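3.2 Collecting demonstrations in furnished rooms

Most claims about home robots rest on data gathered in rooms that were built for the purpose. We wanted to know how much of the reported progress would survive a move into ordinary living rooms, and we began with some doubt that it would. The Cesness set was gathered to test this. It holds 359 demonstrations from 14 rooms, recorded by 2 operators who had each completed 40 practice runs before any of their work was kept.

We make no claim that this is a large set. Larger ones exist, and their size is often offered as evidence of variety. We think that step deserves more scrutiny than it gets. Many demonstrations of one motion at one table teach a policy a great deal about that table. For this reason we report results by room, and we ask readers to give little weight to the pooled score in the last row of our results table.

Each demonstration was given by teleoperation, with the operator working from the head view alone. Operators were not allowed to look at the room directly once a run had started. This makes the work slower and the motions less graceful, but it closes off a common leak, in which the person uses knowledge that the policy will never have. Figure 3 gives the head view in a room with a low table and a loveseat, with the two grippers near the front of the table.
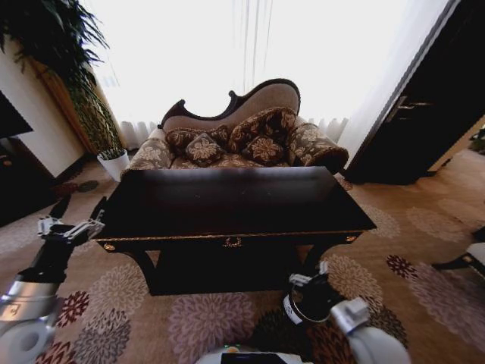 Gruken Laboratory for Robot Learning, Department of Mechanical Engineering

Figure 3. Head view from the Cesness set. The tabletop is glossy and picks up faint light from the window behind it.

Two features of such rooms worry us. The first is light. Bright daylight through sheer curtains washes out much of what lies beyond them, and a polished top returns part of that light to the camera. A policy trained under fixed lamps has had little reason to learn what to ignore. The second is pattern. The carpet in Figure 3 carries large round flower motifs, and the cushions carry cream flowers of their own. We suspect that a network may use such motifs as landmarks, which would help it in that room and nowhere else. Our test for this, in which whole rooms are held out of training, is described in Section 4.

Low furniture raises a further difficulty. With a gripper down near a table leg, the space under the top is in shadow, and the head view says little about depth there. Callum Tosh, who reviewed the recordings, marked these stretches by hand as "uncertain" and did not try to guess at contact. We kept the marks in the released files. Earlier work on the Cowie benchmark removed stretches of this kind, and we believe that this made its scores look better than they should.

Failed attempts were also kept. It is common to discard them with a short remark about quality, yet the rule for what counts as a failure is seldom written down. Ours is in Appendix B, and it is not perfect. The operators disagreed over slow approaches that stopped short of the goal, and we settled those cases by a second viewing, a method open to the same objections we raise against others.

We did not use the Olten filtering tool for the main results. In a trial on part of the set it tended to favor smooth motions over useful ones, although we did not tune it and a better setting may exist.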